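Let Kids Quit, and Let Them Come Back

January 1, 2019

My daughter quit swimming at ten and I handled it badly. I gave the speech about commitment in the car, the whole way home from the Trudport pool, and she looked out the window and let me finish. Two years later she asked if she could go back, and the club told us there was no group for her. Girls her age were already training five mornings a week. She could try the "fitness lane" with the grown-ups, if she wanted.

I've been chewing on that ever since, and what I want to argue is pretty simple. Youth sports clubs should stop treating a kid who leaves as gone for good. We spend all this energy on keeping them in (sign-up discounts, medals for everybody, the pizza party in January) and almost none on letting them back in.

I wrote a short version of this for the neighborhood newsletter last winter and got more mail than I've ever gotten about anything, including the leaf pickup thing.

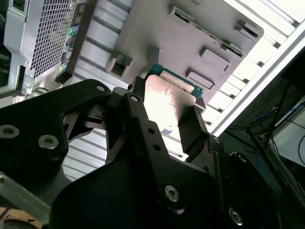
Thirumalai Kurian wrote back that I was being unfair to coaches. You get 26 kids and one gym for 79 minutes, he said, and if one of them has missed a year and a half you either slow everybody down or you let that kid drown quietly in the back row, and neither of those feels good at eight in the evening.

Okay, fair! I coached rec soccer for seven seasons and I remember that feeling exactly. You've got the one who can already bend a free kick, you've got the one picking dandelions, and now here comes somebody who hasn't touched a ball since second grade. But look at what we do with brand-new kids. A nine-year-old who has never played at all gets a beginner group, a patient coach and a free T-shirt. A thirteen-year-old who played for four years, took two off and wants another shot gets a shrug. That kid already knows the rules and likes the game enough to come back and risk looking bad at it in front of people from school. I'd take a whole team of those.

Part of the trouble is how early we sort them. In Estolham, where my sister lives, the basketball tryouts for the travel team start at age eight. Eight! Half of those kids still can't tie their shoes tight enough to keep them on. By eleven the travel kids have had three years of real coaching, and the rest have had a parent like me yelling "spread out." Then everybody stands around saying the travel kids are so much more talented.
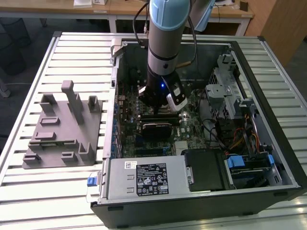
The tower on its side, with the arm reaching in near the memory slots.

I called Hjørdis Aasen about this, and she had a story I liked a lot. Her handball club had lost nearly all its girls between thirteen and fifteen, so they started one evening a week that didn't count for anything. No league, no attendance sheet, pay at the door. She figured they'd get a handful. Around 100 showed up over the first year, plenty of them kids who had quit something else entirely and just wanted to run and throw stuff. A few ended up on the real teams. Most didn't, and she was totally fine with that, and I think the rest of us should get fine with it too.

Money comes into it, obviously. Our club in Hedlund charges the whole season up front, no refunds after the second practice. So a family that isn't sure just doesn't sign up, and a kid who gets the itch in the middle of the season has to wait until fall. By then it's guitar. I don't blame the club exactly, because fields cost what they cost, but a punch card isn't rocket science. The yoga place has one. The car wash has one.

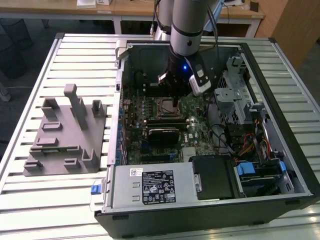
The other thing I hear is that coming back late is unsafe, that these kids get hurt. I take that one seriously, and I'd want any returning kid to ease in over a few weeks. But a kid's body isn't a sealed box. You can stop and check how things are going, the way you can lay a desktop computer on its side with the panel off and see the motherboard, the graphics card and the heatsink right there in front of you. Ask what hurts. Watch them land from a jump. A decent coach learns more from ten minutes of that than from any registration form, and should probably be doing it with the kids who never left, too.

And yes, some of them will quit again. My daughter might have! She's in a climbing gym now, three times a week, with chalk on everything I own, and I never had to give the speech once. But I do think about that pool. She was a lovely backstroker, long and lazy-looking and faster than you'd guess.

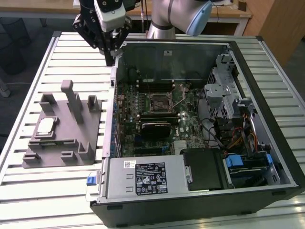

So what I'd ask for is small. Every club that runs a beginner group should run a returner group, even if it's one hour on the worst court at the worst time. Put it on the website where a thirteen-year-old can find it without asking a parent. Call it whatever you want, just please don't call it the fitness lane. If you run something like this already, write and tell me how you set the fees, as that's the part I keep getting stuck on.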